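Last Friday I went to Wustby with my colleague Rangi McAlister to visit the workshop of Rivell, where they take used office computers apart for parts. We repair computers for schools, and for next year we must decide if we buy an arm for this work or continue only by hand. I wanted to see the work and also to ask what it costs. 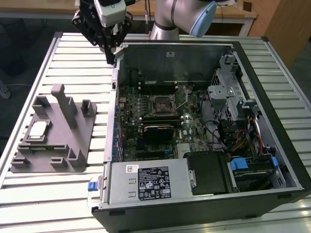

Rhona Moffat

The bench is quite simple. The computer lies open on its side, and the tray next to it has a pocket for the processor. Our host explained that the tray is printed, so a new computer model means a new tray, and this should have its own line in the budget. I had not thought of it before.

For the gripper we have two offers. Pallus asks 2785 pounds and Valcárcel asks 3205, but the second price includes one day of training.
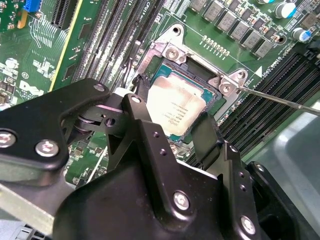
Rangi asked many questions about spare fingers and how long the delivery takes. The answer was to order them together with the gripper and to keep 500 pounds aside for the first year. He also asked who cleans the old paste from the processors, and we should count these hours too.

At three o'clock we had coffee and compared our notes. 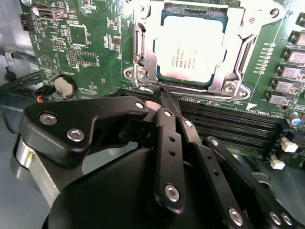

I still prefer the Valcárcel offer, while Rangi finds it too expensive for a small workshop like ours. Before October we will ask both firms for a written price with the mounting plate and the cables included. We also have to measure our back table, which I fear is too narrow.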